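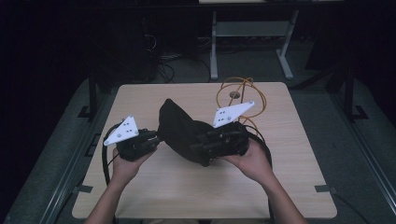

Home Projects Notes Archive About

Soft goods, week two

The Prarton set now stands at 3827 demonstrations, of which 109 are on fabric. That ratio is the reason August has gone to soft goods. The policy we trained on the rigid items does fine with boxes and falls apart on anything that folds.

Each episode is two-handed, one gripper per hand. The start pose of the fabric gets changed between takes by dropping the item from a low height and leaving it as it lands. I tried placing it by hand on Saturday and the poses came out too similar.

Episodes run up to 16 seconds. Longer ones get split at the regrasp, with the label written in the Drondow sheet before the next take starts. 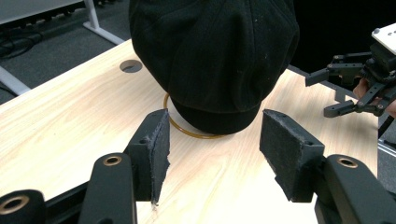 Caps are slower than bags. The brim is stiff and the crown is not, so a pinch that works on one side slides off the other. I have been approaching with the fingers wide and closing late. The Lorente tracker dropped pose on 12 of the cap takes, all during fast wrist turns, and those are out of the count.

Pad wear is logged per session now. A worn pad grips cloth differently, and I would like to know which episodes came from which pad before anyone at Dumodside starts comparing success rates.

Next: the same items with the start pose rotated a half turn, then a retrain from the old checkpoint.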